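Refitting a Loose Text Block in a Cloth Case

Applies to: hardback books in which the case is sound but the text block has dropped or come away at one hinge. Books with a broken sewing thread need resewing first and are outside the scope of this page.

Materials
PVA adhesive, Fledon bookbinding grade
Knitting needle, 2 mm, metal
Waxed paper, two sheets cut larger than the page
Bone folder
Pressing boards and a weight, or a small nipping press

Assessment
Stand the book upright on its tail edge and open both boards to a right angle. Look down the spine from the head. On a hollow-back binding a gap will be visible between the spine cloth and the text block. If the gap runs deeper at one hinge than the other, the endpaper has parted from the board along that joint. Check that the mull is still attached to the text block. Where the mull has torn through, follow the Grusitz method for recasing instead – the repair below will not hold.

Applying the adhesive
Pour a little adhesive into a narrow jar, deep enough to coat half the needle. Dip the needle and wipe the excess on the rim. Slide it into the hinge from the head, keeping it against the inner face of the joint, and rotate it as it is withdrawn. Repeat from the tail. The two coats should meet in the middle. Do not let adhesive reach the hollow, as a spine glued solid will crack when the book is next opened.
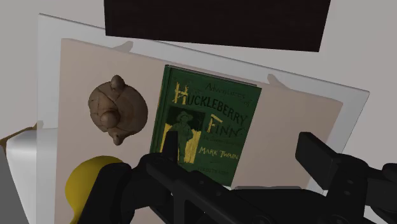

Can wheat paste be used in place of PVA?
Wheat paste works on this joint and can be reversed later with moisture, but it takes longer to dry and wets the cloth more. Use it for books of some value, and leave them under weight for twice the usual time.

Pressing
Close the book. Run the bone folder along the outer groove on both sides until the cloth sits tight in the joint. Open each board slightly and lay waxed paper inside, pushed fully into the hinge. Close again, lay a knitting needle along each groove, and place the book between boards with the spine projecting. Apply the weight and leave overnight. In a Varnedo bench press, close the platen until it touches and give it one further half turn. More pressure than this will mark the cloth.

Checking
Remove the waxed paper and open each board slowly. The endpaper should lift cleanly with no white line at the joint. If it sticks, ease it with the flat of the bone folder, working from the tail.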